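Sorting a Mixed Shopping Haul Before Anything Goes in a Cupboard

Feb 23, 2026

I have a bad habit of putting groceries away at top speed, and I suspect plenty of you do too.

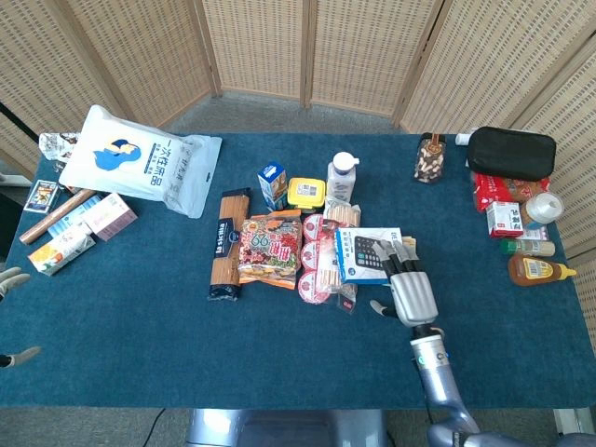
The bags come in, the pasta goes wherever there is a gap, and the odds and ends (the calculator for the desk, the packet of disposable bits for a picnic that may or may not happen) get left on the counter until somebody sweeps them into a drawer. Then in June I buy the same things all over again, having completely forgotten I own them! So a while back I started doing what I call the table stop. Everything comes out onto one table first, and nothing goes into a cupboard until it has been looked at.

It takes me 9 minutes after a normal trip, longer if I stop to read packages, which I always do.

Cover the table

I like something soft under a sort. A felt mat is lovely for this. Boxes don't skid around on it, cartons don't scratch the finish underneath, and a plain dark color makes pale packages easy to spot. If you don't have felt, an old blanket folded in half works nearly as well, though it does ruck up when you slide things across it. Give the felt a good going over with a lint roller afterward. I used to shake mine out of the back door and simply wore the fluff on my sweater for the rest of the day.

If your table lives in a corner of a bigger room, as mine does, a folding screen behind it is a surprisingly nice thing to have. I'm fond of the woven wicker kind with a light wooden frame. You can leave a half-finished sort standing while you go and answer the door, and the sofa side of the room still looks presentable. Do check the floor on your side of the screen before you start carrying armfuls, and move any cord that crosses your path. I have gone over a lamp cord with a full bag of flour, and I was finding flour for weeks.

Food to one side, everything else to the other

Please don't sort by size on the first pass. It is so tempting, the little boxes look so sweet together, and it gets you nowhere. Go by where the thing will end up living. A long package of spaghetti and a bright bag of snacks have nothing in common to look at, but they are both headed for the kitchen, so they sit together. A boxed calculator goes at the other end with anything else for the desk.

Packages in a language you don't read deserve a minute of your time. We have a wonderful import grocery near us and I come home with all kinds of things chosen for the cartoon on the front. A large white bag with blue Chinese lettering, 一次性用品, turns out to be "disposable items," and that belongs with the party and picnic supplies. A phone translator will get you this far in a moment. Write the English on a strip of masking tape and stick it on before the package goes away, or you will be doing the same detective work next year. And never guess from the picture! A box with an orange on the front could be juice, candy, tea or soap, and I have been wrong in both directions.

The long things

Spaghetti is the awkward one, and so is any long wooden stick, the kind you'd roll dough with. They don't fit across a shelf, they roll, and they always seem to get put in last and fall out first.

For spaghetti I keep a tall jar with a screw lid. Ours is a Trurnach, with a wide mouth, and I bought it after two narrow ones that I could never get a brush into. Stand the pasta in it, cut the cooking time off the wrapper and tuck that down the side facing out. If you'd sooner keep it in its package, lay it flat along the back edge of the shelf with a heavy can at each end. Once it's open, fold the top over and clip it well, with the clip across the full width.

Long wooden tools go in a crock by the stove or flat in the deepest drawer. I put a folded dish towel beside mine so that it doesn't rattle back and forth each time the drawer opens.

Little cartons and the boxes that could be anything

Small cartons are happiest filed on edge, like books, in a shallow tray. I use a Clovulier tray, 30 centimeters long, that slides out in one go so I can see the whole row. Turn the printed ends toward you. If a carton has nothing useful on its end, write on it with a marker. It's your cupboard and it doesn't have to look like a magazine.

Anything you will return or give as a gift should stay sealed, and the receipt goes under a rubber band around the box. For electronics I keep the box until I know the thing works and I'm past the return date. After that I flatten it. I was a great keeper of boxes for many years and it got me a closet I couldn't walk into.

The empty bags

Crumpled clear plastic is the part of the job that makes a table look messier than it is. Pick one spot for it, a back corner is good, and push every empty wrapper there as you go. At the end, smooth out the ones worth saving. I fold mine in thirds and then roll them up, and they stand in an old tissue box under the sink. Bags with a hang hole at the end can go on a hook inside the pantry door even while they're full, and that frees up a whole stretch of shelf. Check the hole first, as thin plastic will tear under anything heavy.

A word on snacks

Put snacks away last and at eye level. Some people hide them. We tried that, and my family took the entire pantry apart looking. An opened bag gets rolled down tight and clipped, and if there's only a handful left, I tip it into a 200 ml jar and put it right at the front where it will be gone by supper.

When the table is clear, roll up the mat and store it upright behind a door or beside the screen. Folding leaves creases in felt that take forever to drop out. If yours is creased already, lay it flat overnight with a few heavy books on top, and try a cool iron through a cotton cloth if that doesn't do it.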